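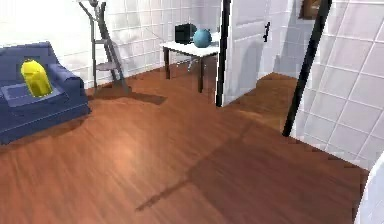

Friday, after lunch, back at the long desk

Notes on the tip-sharing rule, mostly so that Ingeborg and Bukola can pick up where I stopped, and partly because I will forget all of it over the weekend if I don't get it down.

I finally have the whole set of written comments on the Avside draft loaded, all 354 of them. The city clerk's office sent them in two batches and the second batch repeated a chunk of the first, so if you have an older copy of the sheet, please throw it out and use the one called "comments, clean." I spent a good part of the morning matching duplicates by hand. It was slow going but I got rather fond of some of the writers! There is a dishwasher from the Ninitz side of town who sent in four separate letters, each one a little calmer than the last, and I'd happily read a fifth.

First pass at sorting: 126 of the comments are about who gets to be in the tip pool at all (kitchen staff, hosts, the person who runs the register at a bakery counter). That's more than I expected. The draft only spends one paragraph on it, section 3, and the wording there is loose enough that Zuzanna and I read it two different ways over coffee and both felt quite sure of ourselves. I've marked it in the sheet with a "3?" so we can come back to it.

Next biggest pile is shift leads. The draft says a manager can't take from the pool, and then never says what a manager is. Frauke pointed me to the old Gerlach ordinance, which uses a test based on who can hire and fire. I like that one better than a test based on hours or title, but I'd want to see how it held up in complaints before we recommend anything. Frauke thinks she still has a folder on it somewhere at home and will look.

Something I got wrong and want on the record: last week I told Marlene the fine was up to 1,000 dollars per worker. It's per violation, and one violation can cover a whole pay period for the whole staff. So my table of what a small restaurant might owe is far too high and I've taken it down. Sorry, Marlene, I know you had already used it in the outline. I'll redo it Monday morning before anything else.

Called the Sulliretti, the restaurant on the corner by the bus station, since the owner had written such a long and thoughtful comment. She was generous with her time, nearly an hour. She has 8 people on staff and already splits tips with the kitchen by points, and her main worry is the paperwork, the monthly statement especially. She asked whether a note on the pay stub would count. I said I didn't know, and I still don't. The draft says "in writing" and leaves it there.

Still to do

Read the last of the handwritten letters (the scans are faint, try them at full zoom)
Ask the clerk if the hearing is still at 6 p.m. or moved to 7
Bukola to check my coding on a handful of the manager comments, please be harsh
Pay stub question, to the council member's staff
New fine table

Ingeborg, your highlighter is in my top drawer.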